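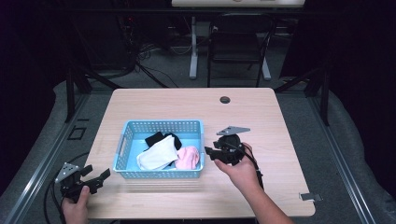

Search this forum Go

Can a machine do the laundry yet?

zoriana_i
Evening all. My sister keeps telling me to hold off buying a new tumble dryer because "in a year or two a robot will do the lot", bless her. I get through more than 30 towels a week with the guest rooms, so I'd dearly love her to be right! Has anyone seen one fold a proper mixed basket, black things, white things, a pink thing, all scrunched up together?

Maxence M
I saw the Hakska one at a trade show last December and came away quite cheered. It took 12 minutes over a single shirt, mind you, but it got there in the end, and my first computer was slow too.

hsinyi_wan
Sorry Maxence, I can't agree. A shirt laid flat by a nice young man in a lanyard is one thing. Cloth in a heap has no shape to speak of, and picking one piece out without dragging its neighbour along is the hard bit. I manage a small laundry and I wouldn't swap my slowest starter for it.

Maxence M
Fair enough, though you did say the same about the sorting line, and you love that now :)

hsinyi_wan
I tolerate it. It jams on fitted sheets.

zoriana_i
Thank you both, you've been ever so kind. Dryer ordered. Does anyone know if Dornalau still deliver upstairs?

Contact us | © Vovine Forums | Back to top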